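25 August 2025 – Mon, bench notes, student project (Hokulby)

In at nine, Ritu already there. Plan for today was get both grippers logging together, then at least one clean set before lunch. Got the first part. Second part ended up after three.

Left unit fine. Right unit dropped its connection whenever the hand turned palm up. Swapped the cable, same. Swapped the port, same. Ramil Bautista found it in the end – connector shell not seated, needs a proper push till it clicks. Have put a strip of tape on it as a reminder. Please dont peel it off.

Finger calibration redone on both. Open reads 90 now, closed reads 2 or 3, good enough for the Rivera script. Old values are in the March folder if anyone wants to compare. Do not overwrite them, Ritu needs them for her write up.

Marker tracking: lost the cube when the gripper gets too close and too low. Tried exposure at 2000, much too bright under the ceiling lights, washed out the white squares. 300 was better. Leaving it at 300 until someone has a reason to change it.

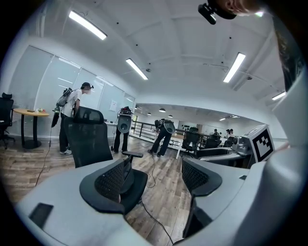 Cables are still the worst part. They run across the floor to whoever is wearing a pack and people step on them, me included. Twice this afternoon a session stopped on a tug. Ritu wants clips at the shoulder and a loop of slack, I want a shorter lead and the logger on the pack. Try hers first, we have the clips.

Straps – need to go tighter before calibrating, not after. Pack shifts when you lean forward and then the head camera and the hand dont agree. Lost a good half hour to that.

Target for the class demo is 100 usable runs. Not near it. Ramil is sorting todays by hand, the Cutik checker flagged far too many as bad and I think its threshold is wrong, not the data.

To do tomorow:
– clips on all leads
– reprint marker for the spare cube, edge is peeling
– ask Jasima about more finger pads, left ones wearing on the rim side
– Cutik threshold, Ritu Nigam has the login
– charge everything tonight. Packs 1 and 3 on now, 2 waiting for a free charger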